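Branora Planner 2, reviewed by Adjoa Ayaaba
March 2018

I have used the Branora motion planner on our bench for two months, and before it I used Kedetti. Both are sold for small lab arms. My work is mostly moving tubes and racks from one place to another, so please read my opinion with this in mind.

The installation is easy. The manual has 302 pages, but I needed only the chapter on collision models. You draw the table and the walls as boxes, give a margin, and the planner respects it very well. In Kedetti I had to write these boxes by hand in a text file.

Planning is quick for simple moves. I let it compute some 1,000 paths during one night in February and in the morning the log was clean. Close to a wall it becomes slower, and sometimes it chooses a strange elbow position that is correct but not pleasant to look at.

The weak point is the error messages. "Goal invalid" can mean three different things, and the log does not say which.
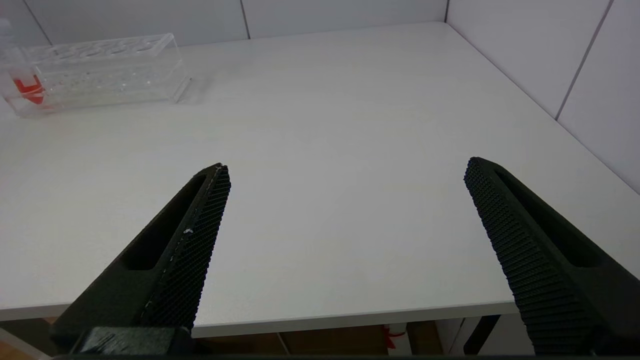 Does the planner need a graphics card?

A normal office computer is enough for planning. Only the 3D preview gets faster with a card, and you can switch the preview off.

The license is for one arm, and a second arm must be paid again in full. I find this too strict for a small lab. For the software itself I give four stars of five.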